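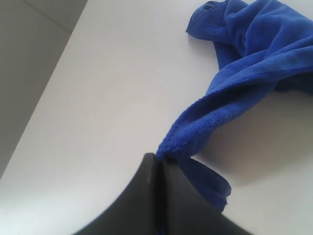

4.2 Cloths, creases and what we call "flat"

I should say early on that I never meant to write a section about cleaning cloths. Our study was about how people put small household textiles away, and I'd pictured tea towels, napkins, maybe a pillowcase or two. But when Setareh Nazari and I went through the 756 home diaries we'd collected by August, the fuzzy cloth kept turning up (under the sink, over the tap, in a heap on the worktop), so in it went.

A crumpled cloth is a funny thing to sort out. You have to find a corner first, and with a fluffy one in a single colour that's harder than it sounds - the folds hide the hem and both sides look the same. Most of our diary keepers wrote that they grab whatever bit sticks out and give it a shake. Doğukan Eren coded these as "pull and see", and I liked the name so much that we kept it.

Figure 5. Blue cloth lying flat on a white table, with faint creases and a loose thread at one corner.

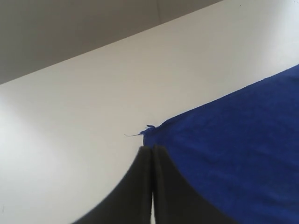 We went back and forth for ages over what should count as flat. Saeed Soltani wanted no creases at all, which would have thrown out nearly every cloth in my own kitchen! In the end we settled on two rules: no part of the cloth doubled over, and all the corners showing. Gentle ripples are fine. Loose threads are fine too, and we don't treat them as part of the edge, however far they wander across the table.

I'm still not sure about corners that lift a little. Under the Cernley scale they'd lose a point, but our diary keepers plainly didn't care, and several said they'd call a cloth like that "done" and go and put the kettle on. We've scored them as flat for now and marked them separately, so anyone who disagrees can take them out again.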